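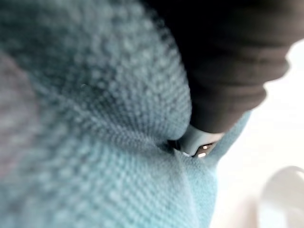 작은 돌기가 느슨하게 줄을 이룬 하늘색 니트 직물.

앉는 자리의 직물을 다시 살피다
공용 라운지의 소파와 쿠션, 바닥재 관리 기준을 정비한 클룰티코의 한 해

공용 라운지에서 가장 먼저 낡는 것은 손과 몸이 닿는 면이다. 벽지나 조명은 여러 해를 견디지만 쿠션 커버의 모서리와 소파 좌석의 앞단은 한 계절 만에도 표정이 달라진다. 주거시설 운영사 클룰티코(Clultico)는 지난해 산하 라운지 13곳의 실내 직물과 가구를 전수 점검하고, 그 결과를 토대로 관리 지침을 새로 마련하였다. 점검 대상에 오른 직물 제품은 쿠션과 담요, 덮개를 합하여 모두 1,418점이다.

점검을 총괄한 릴리안 냠웨야 시설운영부장은 기존 대장의 한계를 먼저 지적하였다. 품명과 구입일은 적혀 있었으나 소재와 조직에 관한 기록이 거의 없어, 세탁 방법을 담당자의 경험에 맡겨 왔다는 것이다. 새 대장에는 섬유의 종류, 표면의 조직, 커버 분리 여부, 마지막 세탁일이 함께 기재된다.

표면의 결이 관리법을 정한다

직물 자문을 맡은 카야 래챕은 색보다 조직을 먼저 볼 것을 권한다. 표면이 평평한 직물은 먼지가 위에 머물러 부드러운 솔로 쓸어 내는 것으로 충분한 경우가 많다. 고리나 돌기가 솟은 직물은 사정이 다르다. 먼지가 돌기 사이로 내려앉고, 솔질이 거칠면 고리가 당겨져 올이 빠진다. 새 지침은 이러한 직물을 '입체 조직'으로 분류하고 흡입력을 낮춘 청소기로 결을 따라 한 방향으로만 움직이도록 정하였다.

눌림에 대한 항목도 따로 두었다. 두께가 있는 편직물은 같은 자리를 반복하여 누르면 돌기가 한쪽으로 눕고, 빛을 받을 때 그 부분만 색이 달라 보인다. 연한 하늘색이나 민트색처럼 밝은 색에서는 차이가 더 쉽게 드러난다. 래챕은 쿠션의 앞뒤를 주기적으로 바꾸어 놓고, 세탁 후에는 걸지 말고 평평하게 펴서 말릴 것을 주문하였다. 편직물을 젖은 채 걸면 제 무게에 늘어나 원래 치수로 돌아오지 않는다.

세탁 주기는 이용량에 따라 두 단계로 나누었다. 출입이 잦은 라운지는 매달, 그 밖의 라운지는 계절마다 커버를 교체한다. 교체용 커버는 같은 색으로 한 벌씩 더 갖추되, 색이 조금씩 바래는 점을 고려하여 두 벌을 번갈아 쓰도록 하였다.

밝은 소파를 고집한 까닭

가구 선정 과정에서는 밝은 색 소파를 둘러싼 이견이 있었다. 일부 지점은 얼룩이 눈에 띄지 않는 짙은 색을 원하였고, 실내 설계를 담당한 우르마스 토옴은 크림색 계열의 유지를 주장하였다. 창이 작은 라운지에서는 가구가 빛을 받아 돌려주는 면의 역할을 한다는 것이 그의 설명이다. 논의 끝에 클룰티코는 두 가지를 모두 허용하되, 북향 라운지에는 밝은 색을 우선 배치하기로 하였다.

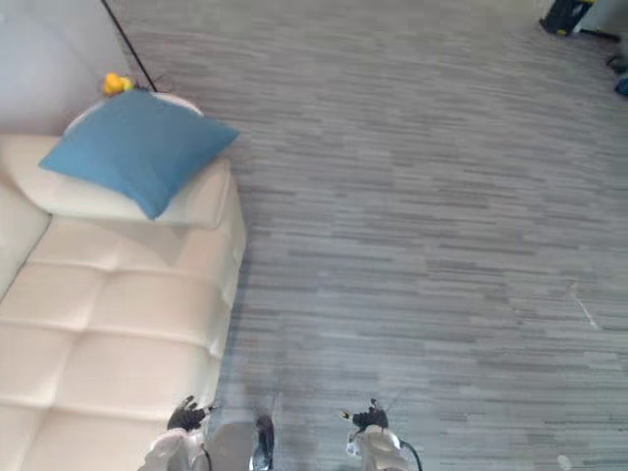 누빔 모양의 크림색 소파와 파란 사각 쿠션. 바닥에는 회색 줄무늬 카펫 타일이 깔려 있다.

크림색 소파 위에서 파란 쿠션은 방의 색을 잡아 주는 기준점이 된다. 토옴은 한 소파에 강한 색을 여럿 두지 않는다는 원칙을 세웠다. 청록이 감도는 차분한 파랑 하나면 흰 좌석과 회색 바닥 사이에서 충분히 구분된다는 판단이다. 소파 위쪽 가장자리 근처에 놓인 오리 모양으로 보이는 작은 노란 장난감 같은 소품에 대해서는 지침이 따로 규정하지 않는다. 냠웨야 부장은 라운지가 전시장처럼 보일 필요는 없으며 소소한 물건은 지점의 재량에 맡긴다고 밝혔다.

좌석이 깊은 홈으로 나뉜 소파는 청소 순서가 중요하다. 지침은 홈의 안쪽을 먼저 가는 흡입구로 비우고, 그다음에 패드의 윗면을 물기를 꼭 짠 천으로 닦도록 한다. 순서를 바꾸면 홈에서 나온 부스러기가 이미 닦은 면에 다시 묻는다. 인조가죽 제품에는 알코올 성분의 세정제를 쓰지 않으며, 둥글게 말린 가장자리는 마찰이 잦은 만큼 갈라짐이 없는지 분기마다 확인한다. 라운지 한 곳의 소파 정비에 배정된 시간은 30분이다.

바닥은 한 장씩 바꾼다

바닥재로는 카펫 타일을 계속 쓰기로 하였다. 지난해 교체된 타일은 1,213장으로, 대부분 출입구와 소파 앞에 집중되었다. 롤 카펫이었다면 방 전체를 걷어야 했을 작업이 해당 부분만 들어내는 것으로 마무리되었다. 공급은 사카라우스카스(Sakalauskas)가 맡고 있다.

짧은 가로줄이 밝고 어두운 회색으로 이어지는 무늬는 이음매를 덜 드러내는 장점이 있다. 다만 새 타일과 오래된 타일의 밝기 차이까지 감추지는 못한다. 각 지점은 이를 보완하고자 소파 밑이나 가구 뒤의 타일을 눈에 띄는 자리로 옮기고, 새 타일을 그 빈자리에 넣는 방식을 택하고 있다. 비슷한 시기에 깔린 타일끼리 맞닿게 되어 경계가 부드러워진다. 줄무늬의 방향은 뒷면의 화살표로 맞춘다.

의견이 모이지 않은 문제도 남아 있다. 올이 빠진 쿠션 커버를 수선하여 계속 쓸 것인지, 일정 기준을 넘으면 폐기할 것인지에 대해서는 지점마다 관행이 다르다. 래챕은 빠진 올을 자르지 말고 코바늘로 안쪽에 끌어 넣으면 상당수를 되살릴 수 있다고 보고, 1월 중 지점 담당자를 대상으로 수선 실습을 열기로 하였다. 실습에는 각 지점에서 손상된 커버를 한 점씩 가져온다. 폐기 기준은 실습 결과를 검토한 뒤 지침의 부록으로 배포될 예정이다.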